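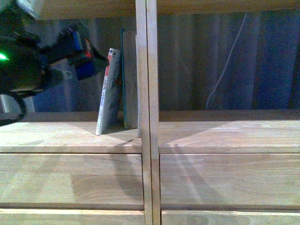
Tín Trình asks if we could fit a back panel to the shelving before the books go up, as otherwise the small ones will fall behind and we will be fishing them out until December.

Workshop notebook, Nedine room, Wednesday

We use cookies to remember your settings. Accept / Manage

I answered him that I prefer to wait. With a full back the curtain could not be reached from the front, and the unit would be heavier to move for sweeping. My proposal is a low strip along the rear edge of each shelf, 50 mm high. Tín is not fully convinced, but he agrees to try it on one bay.

Books. The paperbacks go on the shelves above the drawers, spine to the front. The large picture books can lie flat. Several paperbacks have tired spines and when one is opened too wide the pages separate in bundles. I would not glue them now. First put them upright with a support on both sides and look again in 2 weeks. Vlasta Lukáč has the good glue in Bromside and she will bring it if we still need it.

Toy furniture. It lives for the moment in an open cubby of the same unit, and I think it should stay close to the books, as the children of the Flilov group take both together. But it must have a tray. When the pieces are only pushed in, the one you want is always at the bottom.

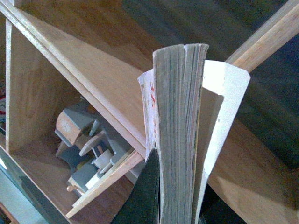 Paperback in front of the cubby with the toy furniture. Some pieces plain wood, some blue-grey.

Drawers. Paper and card only, no tools. I rubbed wax on the runners and will ask the others if they notice a difference. Labels go inside the front edge - on the face they spoil the grain, and the tape leaves marks.

Cable. It should be led down along an upright and fixed with clips before we fill the right side. I have 10 clips in the tin. Please do not use staples.
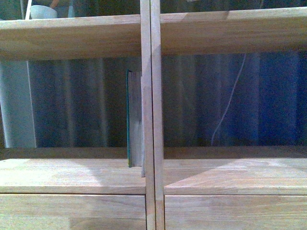 The double upright, curtain behind, white cable hanging in the right bay.

Still open: length of the rear strip must be measured for each bay separately. I do not trust that they are equal. Tín cuts, I sand. Vlasta wants the leftover wood for the Tăng table, so please do not throw it away.

Contact | © Nedine Workshop | Back to top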